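About Viltthorpe Panel and Paint

Viltthorpe Panel and Paint is a family-run smash repair workshop. Ehsan Najafi and Fereshteh Nazari opened it 18 years ago in a two-bay shed behind the old Boller tyre yard, and moved to the current building on Mahmoudi Street when the shed got too small. We now have six bays, a spray booth and a covered area for cars waiting on parts.

Most of our work is everyday damage: car park dents, scraped bumpers, hail, kangaroo strikes, cracked headlights and faded clear coat. We also take on larger structural jobs, and we have our own chassis bench so those cars don't have to be sent across town. We don't do mechanical servicing. If your car needs brakes or a timing belt as well, we can book it in with Eviretti Motors two doors down and move it there ourselves.

Ehsan runs the workshop floor. He did his apprenticeship as a panel beater and still does most of the aluminium work. Fereshteh looks after quotes, insurers and colour matching. She trained as a spray painter and checks every car in daylight before it goes back to the owner.
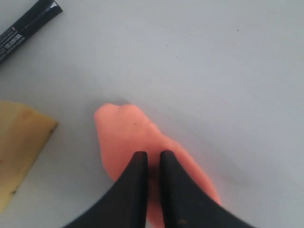 We work with all the major insurers, and you are welcome to ask yours to use us. Some policies let you choose your own repairer and some don't, so check the wording before you lodge the claim. For private jobs we give a written quote first. The quote is free, takes 30 minutes and stays good for 30 days. If we find more damage once the panels are off, we ring you before going any further.

Small bumper and door repairs are usually back the next afternoon. Bigger jobs depend on parts -- some European models can take weeks -- and we will tell you that at the start. We have two loan cars, both automatic hatchbacks. Please ask for one when you book.

Paint and labour are guaranteed for as long as you own the car. Keep your invoice, as it has the paint code on it.

The workshop opens at 7.30 am and the office closes at 5 pm. Drop-off is through the side gate, where the speed limit is walking pace. There is room for a tilt tray, and the bus stop on the corner is a 40 metre walk from the office door.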